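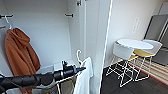 An orange top on a white hanger in a built-in closet.

December 6, 2019

Tenants in Furnival have been promised warmer homes before, so forgive them if they don't cheer the latest offer. Grudomine, which lets 823 flats in the town, says a new heating tariff will cut winter bills by 17 per cent. It has not said what the bills are being compared with.

The scheme, called Codus, moves tenants from a fixed monthly charge to one based on use. Grudomine says most people will pay less. Asked how many "most" was, a spokesman said the modelling was still being finished.

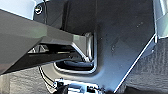

That modelling seems to rest on a trial in Drokodstead last winter, which covered nine flats and ran for seven weeks. It stopped in February, before the cold spell ended. Two of the flats were empty for part of that time, according to the firm's own summary, and an empty flat is not hard to heat cheaply.

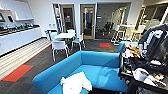

A turquoise sofa with a white cloth on the seat.

Loan Thái, who speaks for the Furnival tenants' group, wants the full figures released before anyone signs. "We got a leaflet with a smiling sun on it," she said. "I'd sooner have a table of numbers."

She also wants to know who pays when a meter is wrong. The leaflet gives a phone number but no answer - and the line is open on weekday mornings only. 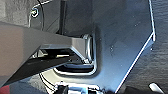
A slot with a bright silver rim in a dark grey plate.

Grudomine says tenants can stay on the old charge if they ask in writing. It would not say how long the old charge will be kept at its present level.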